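Ustetti Posture and Pelvic Level Gauge, Model 124

Product group: Measurement and screening for manual therapy
Manufacturer: Ekel Instruments
Supplied by: Varedden Clinical Supply

Overview

The Ustetti Model 124 is a caliper-type inclinometer for measuring the height difference between two bony landmarks on a standing or seated subject. The usual landmarks are the iliac crests, the posterior superior iliac spines and the acromion processes. The gauge reports the angle of a line drawn between the two contact pads and, with the pad separation entered, the vertical offset in millimeters.

The gauge was developed for use in studies where the examiner's own fingers had previously been the measuring instrument. Palpated level is a poor outcome measure. The examiner chooses the contact points, judges the height by eye and usually knows whether the treatment has been given. The Model 124 removes the second of these problems. It does not remove the first or the third, and the protocol notes further down should be read before the gauge is used to support any claim of treatment effect.

Construction

The beam is anodized aluminum with an engraved millimeter scale on the front face. Two arms slide on the beam and lock with thumbscrews. Each arm ends in a swiveling nylon pad, 15 mm in diameter. The sensor housing is fixed at the center of the beam and holds the tilt sensor, the battery and a two-line display. A blanking cover slides over the display for masked readings, in which case the value is stored and shown only on download.

The arms are removable for cleaning. Wipe the pads with an alcohol wipe between subjects. Do not immerse the housing.

Specifications

Angular range: plus or minus 15 degrees
Angular resolution: 0.1 degree
Pad separation: 90 mm to 480 mm
Pad diameter: 15 mm
Stored readings: 1,813
Settling time: 2 seconds
Power: one AA cell, alkaline or rechargeable
Data connection: USB, comma-separated text
Weight with arms: 640 g
Calibration interval: 12 months

Setup

The gauge should be zeroed at the start of each session and again after any knock or drop. Zeroing requires a flat, rigid surface large enough to take the full length of the beam. The surface need not be perfectly level, as the routine takes one reading in each direction and averages out the tilt of the support. A treatment couch is not suitable. The padding compresses unevenly and the error is carried into every reading that follows.

To zero: remove both arms, lay the beam face up, hold the ZERO key until the display flashes, turn the beam end for end on the same spot and press ZERO again. If the two readings differ by more than 3 degrees the routine stops with code E4 and a flatter or more nearly level support is needed.

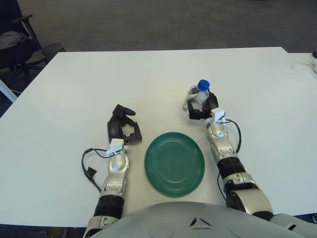 Taking a reading

1. Stand the subject barefoot on a hard floor, feet parallel, knees straight, weight on both feet.
2. Locate and mark both landmarks with a skin pencil. Marks should stay in place for the whole series.
3. Set the arms to the marks and lock them. Note the separation.
4. Hold the pads against the marks with light, even pressure and press READ. Wait for the tone.
5. Remove the gauge fully, let the subject step away and return, and repeat. Three readings per position are the minimum.

Protocol notes

In bench testing against a machined wedge set, Agnes Purves found the gauge repeatable to 0.2 degree. On people the spread is far larger. Kenta Ikeda and Amos Baptiste took repeat readings on untreated volunteers and recorded changes of up to 1.6 degrees in the same person within an hour, with nothing done in between except standing, sitting and walking to the door. A shift in foot position is enough to produce it.

It follows that a single before reading and a single after reading show very little. A change of 1 degree following a hands-on or hands-near treatment is inside the range seen with no treatment at all. Users who intend to test a claimed effect on pelvic level, leg length or shoulder height should provide at least the following:

- A sham condition that the subject cannot tell from the real one
- An examiner who does not know which condition was given, and who is out of the room during treatment
- The display cover closed for all readings
- The number of subjects and the size of change that will count as a result, both written down before the first reading

The Maurya protocol sheet, prepared by Kazue Kaneko, sets out a randomized order form and a simple analysis for this design. A printed copy is packed with each gauge.

Limitations

The Model 124 is a measuring device. It does not diagnose any condition, and a reading other than zero is common in people without symptoms. Ekel Instruments does not endorse its use in sales demonstrations, and the display cover may not be removed from units supplied on the research loan plan.

In the box

Beam with sensor housing, two arms, four nylon pads (two spare), display cover, USB cable, one AA cell, skin pencil, hard case, user manual, Maurya protocol sheet.

Service and calibration

Return the gauge in its case with both arms fitted. Calibration is done against the same wedge set used at manufacture, and a certificate is issued with the as-found and as-left values. Units opened by the user are accepted for repair but the earlier calibration record is closed. Stored readings are erased during service - download them first.

Technical questions about the gauge go to Fulgencio Nava at the Varedden service desk. Please quote the serial number on the back of the sensor housing.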